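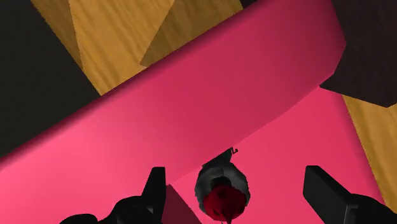

Notebook 8, p. 13

November, 4.40 pm. Studio bench, quiet. Sandamali on the press until six, so I used the time for the mood log instead of proofs.

Method unchanged. One entry on arriving, one on leaving, scale of 0 to 10, a single sentence each, no rereading until the month is out. Ambros thinks the sentence contaminates the score. He may be right. For the next fortnight I will write the score first and cover it.

Arrived: 3. Left the flat late, cried on the stairs, stopped by the time I reached the tram. Left: not yet entered.

Word count of the journal since I started it at Simard: 3,273. Less than I had assumed. Most of it concerns work, and very little the drawings, though the drawings take more than half my free hours. I should check whether the low scores follow days with no drawing or only days with the long shift at Farnano. Two weeks of data won't settle that.

Spoke to Mélanie over tea. She asked if I wanted advice or company. Company. Noted as useful; ask others the same question.

To do: return Solange's ruling pen. Ask Tyson for the key to the upstairs store. Reply to the counsellor about the later slot.

5.55 pm. Left: 5. Inked one plate, black only, edges poor. Will wipe it back tomorrow.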